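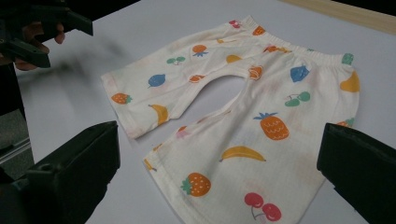
Small Clothes, Big Patterns: the baby drawer gallery

I love printed baby clothes. I love them far more than is sensible for a person whose own children now wear black hoodies from October to May. Last winter I finally got the boxes down from the loft to sort out what was being kept, what was being passed on and what was going to be cut up for patchwork, and I ended up putting nearly everything on the table one piece at a time and having a proper look at it. So this page is a gallery of the ones I couldn't put away without saying something first.

Most are hand-me-downs, a few came from the Thursday market in Besdale, and one or two I bought new and have never regretted. Sizes are given where I know them. Click on any of them for the larger version.

TROUSERS AND LEGGINGS

The fruit trousers
Cream knit, elasticated waist, and an entire greengrocer's going on all over them. Bananas, cherries, strawberries, and a pineapple with a green crown that I would happily have on a shirt in my own size.

Fruit trousers again, because of the lemons
They're blue! Blue lemons! I didn't notice for the whole of the first summer and then couldn't see anything else. The cherries come in red and in green, and some of the smaller fruit has faded back to a pinkish smudge, and I like that nearly as much as the bright bits.

Snail leggings
Stasten, size 80. The snails go up one leg and down the other, so somebody in the cutting room either had a sense of humour or turned the fabric round. Very stretchy, very hard to get a foot into.

Mustard cords
No pattern, so strictly speaking they shouldn't be in a gallery about patterns, but the colour is glorious and the knees are worn smooth from crawling. Turn-ups lined in gingham.

Harem pants with foxes
Home sewn, from a remnant. The foxes are sideways on the back. I ran out of fabric and decided that a baby mostly sits on that part.

Grey joggers with the one patch
Bought plain, holed at the left knee within a month, patched with a scrap of curtain with parrots on. They became the favourites straight away and I wished I'd patched the other knee as well.

TOPS

Radish vest
Short sleeves, envelope neck. Radishes are so well suited to baby clothes and you hardly ever see them. Pink, round, silly leaves. More radishes please.

Stripy top with wooden shoulder buttons
Navy and white, the sort every baby gets given. This one went through the wash so many times that the navy has turned a soft slate blue and it's twice as nice as it was new.

Lighthouse jumper
Hand knitted, found at Besdale market. The lighthouse leans. The seagull might be a cloud. I'd have paid double.

Toadstool blouse
Peter Pan collar, puffed sleeves, tiny spots on the toadstool caps that turn out under a magnifying glass to be stitched and not printed. Size 80 on the label, though it came up enormous and was worn right through the following winter with the cuffs rolled.

Dinosaur T-shirt, first washing
Kept as a warning. It went in with a red sock.

Dinosaur T-shirt, the replacement
Same print, correct colours. The pink one still got worn more, so make of that what you will.

Breton with a lobster
One lobster, middle of the chest, looking very pleased with itself. I don't know where it came from. It wasn't in the box when we put the box in the loft, or at least I'd swear to that.

ALL-IN-ONES

Moon and stars sleepsuit
Poppers from ankle to chin. I have a clear memory of doing these up wrong at four in the morning, getting to the top with one left over, and starting again. Lovely soft inside.

Carrot romper
Stasten again. They did a whole vegetable range that year and I only ever managed to find the carrots. If you've got the peas, look after them.

Terry playsuit, orange and brown
The oldest thing here by a long way, handed down through three households. The towelling has gone a bit bald at the seat and the zip sticks halfway, but the oranges printed along the yoke are still as loud as the day they were done.

Snowsuit with mountains
Worn on the only two snowy days of its working life. Mittens fold out from the cuffs, such a clever idea that I'd like it on my own coat.

Whale sleepsuit
Blue whales, bluer sea. Both feet snipped off to get another month out of it, and I'm not sorry. It did get another month.

BITS AND PIECES

Bandana bibs
A heap of eight, from a baby who dribbled with real commitment. The best are the ones I cut from an old summer dress, with the hem of the dress left along one side.

Odd socks
Ladybird, tractor, plain green, something that was probably once a bear. Their partners are presumably still behind the drawers.

Sun hat with tie strings
Reversible, cherries on one side and stripes on the other. We only ever used the cherry side. I'd forgotten there were stripes at all until I was smoothing it out on the table.

Knitted bonnet
Itchy to look at, apparently fine to wear. The ribbon is new, the old one having been chewed to a string.

Bloomers
From the Bustamante pattern sheet, the free one that everybody was sewing from for a while. Make the elastic casing wider than it tells you to. Mine twisted, and then twisted again.

Cardigan buttons
Just the buttons, in a saucer. The cardigan had shrunk beyond help but I wasn't letting go of little enamelled strawberries.

A FEW NOTES ON LOOKING AFTER THEM

I've been asked how the prints have lasted, and the truthful reply is that some haven't. Cool wash, inside out, and line dried out of full sun seems to be kindest to them. Knits go flat on a towel. I never iron over a print — I've had one come off on the iron and it was a duck, and I was upset for days.

For stains I use ordinary soap and patience. The yellowish marks that appear on pale things in storage often come out with a long soak and an afternoon on the grass, and if they don't, there is nearly always a clean bit big enough for a patchwork square.

For storing I've given up on vacuum bags, which left creases I'm still trying to get out of the lighthouse jumper. Cotton pillowcases work well. Write the size on a bit of card and pin it to the top, or you will be unfolding everything again next year, as I was.

WHERE THEY'RE ALL GOING

The keepers (carrot romper, lobster, the orange playsuit, and yes, the fruit trousers) are back in a pillowcase. The good everyday things have gone to the Juster Lane clothes swap, where they take anything clean up to age four and the tea is strong. The worn-out ones are being cut into squares for a quilt, which by my reckoning needs 359 of them. I've cut roughly 80, so don't expect a photo of that before the spring.

If you have any of the Stasten vegetables, or anything at all with a radish on it, I'd really love to see it. Use the form on the contact page and I'll put the best ones up in a second gallery.

More galleries: Market finds / Buttons and tins / The curtain fabric page / Hats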